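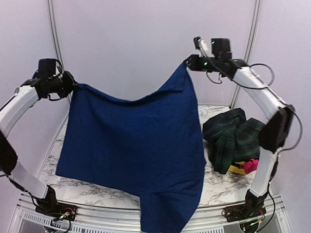 上下昇降デスクの天板裏に付ける配線トレーは、全席分をいま一度に入れ替えるのですか。

窓側の島から順に入れ替えていき、残りの席は12月の模様替えに合わせて行います。

オフィス家具・什器打ち合わせ 議事録
2018年8月
記録:ハムディア・フィクレ(Hamdia Fikre)

冒頭の問いと答えは、今回いちばん多く寄せられたご質問でしたので、先に書き出しておきました。お急ぎの方はそこだけ読んでいただいても結構ですが、話し合いの途中でいろいろと良いご意見も出ましたので、お時間のあるときに下まで目を通していただけるとうれしいです。暑いなか、月曜の朝いちばんからお集まりいただいた皆さま、本当にありがとうございました。冷たい麦茶を差し入れてくださった総務の皆さまにも、この場を借りてお礼を申し上げます。

出席:総務、設備、デザイン室、経理、営業企画の各担当
欠席:物流(書面にて意見提出あり)

1.前回議事録の確認

前回分は、会議室の椅子の張り地の色名に誤記があり、「薄墨」を「薄茶」に直したうえで承認されました。ご指摘くださったデザイン室の方、いつも細かなところまで読んでくださって助かっております。

2.昇降デスクの使用状況

春に入れたInonの昇降デスクについて、各部署から感想を伺いました。おおむね好評で、とくに経理からは、夕方になると立って伝票を見る人が増え、席のあたりの空気まで少し明るくなったようだ、という嬉しいお話がありました。いっぽう営業企画からは、天板を上げたときに隣席の画面が目に入りやすく落ち着かない、という声が出ています。これは前々から気になっていたところでもあり、次の議題の卓上パネルとあわせて考えることになりました。

また、操作スイッチの位置が引き出しの取っ手に近く、膝で押してしまうことがあるそうです。設備でスイッチを右へ付け替えられるか確かめます。付け替えが難しい場合は、誤操作防止のロックの使い方を一枚の紙にまとめて各島に置きます。紙の文面はフィクレが書きますので、やわらかい言い回しのご希望があれば遠慮なくお寄せください。

3.卓上パネルについて

候補はBratgateの布張りパネルと、Pangilinanの半透明パネルの2種類です。両方の見本を会議室の隅に立てて、皆さんに座ったり立ったりしながら見比べていただきました。

布張りのほうは声の響きがやわらぐように感じる、メモをピンで留められるのがよい、という意見が多く、半透明のほうは窓の光が奥の席まで届くので捨てがたい、という意見でした。どちらの言い分ももっともで、かなり長く話し込んでしまいましたが、窓側の島は半透明、通路側の島は布張りとする案に落ち着きました。色は、布張りが生成り、半透明が乳白です。見積もりは8枚単位で取り直します。端数の席については、デザイン室が席の図面に書き込みながら調整してくださるとのことです。

4.配線トレーの入れ替え

現在のトレーは浅く、電源タップを入れると天板の昇降のたびにコードが引っぱられる、というご相談がありました。設備から、Fernachの深型トレーへの入れ替えが提案されています。前後どちらからも手が入り、ふたが片側だけ開くので、配線の足し引きが楽になるだろうとのことでした。

対象は全部で100席あり、一度に作業すると業務が止まってしまいます。そこで窓側の島の13席を先に行い、使い心地を伺ってから残りに進むことになりました。作業当日は、机の下の私物を各自でいったん片づけてくださるようお願いします。ひざ掛けや小さな扇風機など、案外いろいろ置いてあるものですね。私の足元にも、いつのものか分からない傘が一本ありました。

経理から、取り外した古いトレーの行き先について質問がありました。状態のよいものは倉庫の作業台で使いたいと物流から書面で希望が来ておりますので、まずそちらへ回し、残りは金属として回収に出します。

5.収納キャビネットの鍵

合鍵の保管場所が部署ごとにまちまちで、お休みの人がいると書類が出せないことがありました。合鍵は総務の鍵箱にまとめ、貸し出しは帳面に名前を書く形にします。電子式の鍵に替える案も出ましたが、今年の予算では見送りとなりました。営業企画からは、帳面を置くならペンも紐で結んでおいてほしいとのご要望があり、そのとおりにいたします。

6.その他

・休憩室の丸テーブルのがたつきは、脚の高さ調整のねじを設備が見ます。
・会議室の椅子は、使い終わったら背を壁から少し離して戻してください。壁紙のこすれが目立ってきました。
・デザイン室より、使わなくなったモニターアームを譲りたいとのお申し出。ご希望の方は総務まで。

担当と宿題
・スイッチ位置の確認:設備
・ロックの使い方の紙:フィクレ
・パネルの再見積もり:総務
・席の図面の更新:デザイン室
・旧トレーの受け渡し:設備と物流

次回は、窓側の島の皆さまの感想が集まったころに改めてご案内いたします。議題に加えたいことがありましたら、廊下での立ち話でもかまいませんので、お声がけください。

最終更新:議題4に物流からの書面意見を追記

関連する記事
・昇降デスクの高さの合わせ方
・会議室の椅子の張り替えについて
・前回の打ち合わせ議事録
・不要になった什器の申請手順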